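Reporting a change of mailing address to a condominium association
Wunumthorpe Residents' Help Pages > Housing > Associations and Notices

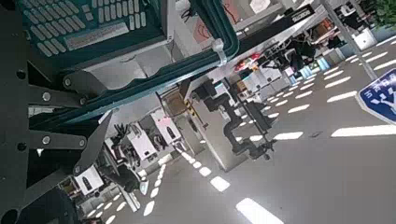 Posted by Stonilberg Unit Owner

I own a unit in a building of 19 units and have recently moved to another city. The unit is now rented. In September I informed the management office by telephone of my new mailing address. I have since learned from my tenant that a notice of a special assessment was delivered to the unit, addressed to me, and that the payment period had already begun when she forwarded it. My share is $2,000, and a late charge of $100 has been added.

I wish to know the following. Is a telephone call sufficient notice of a change of address? May I request that the late charge be removed? I do not dispute the assessment itself. The declaration for the building states that notices are to be sent "to the address of record," but I have been unable to find a definition of that term.

Replies

Dagný Holst

In most associations, the address of record is the address held in the owner register, and the governing documents generally require that changes be made in writing. Please review the bylaws as well as the declaration. The relevant language is frequently placed in a section titled "Notices" or "Membership" near the end of the bylaws. If neither document defines the term, the statute governing condominiums in your state may do so.

A telephone call may not meet the requirement, but it should still be mentioned in your request. State the day of the call, if you have it, and the name of the person with whom you spoke. Your telephone provider can usually supply a record showing that the call was placed.

I would suggest the following steps:

Send a signed letter giving your unit number, your former mailing address and your new one. Use a mailing method that provides proof of delivery.
Pay the assessment in full now, and note in the letter that the late charge is under review. Ask whether the office will apply your payment to the assessment first, as some associations apply it to charges and fees before anything else.
Request in writing that the board waive the late charge, and ask that the request be placed on the agenda of its next meeting.

Boards commonly have discretion to waive a first late charge where the owner has otherwise paid on time. They are not generally obliged to do so. Where the amount in dispute is larger, or where a lien has been mentioned, an attorney should be consulted.

Voduneck Resident

Check whether your association accepts notices by e-mail. Ours does, but only after a consent form has been returned. The form took 13 days to process.

Tichý

The owner is responsible for keeping the address current. The charge is probably valid.

Stonilberg Unit Owner

Thank you for these replies. The provision is in the bylaws under "Membership" and does require written notice. I have mailed the letter and paid the assessment. The manager has confirmed that the waiver request will be presented to the board on Friday.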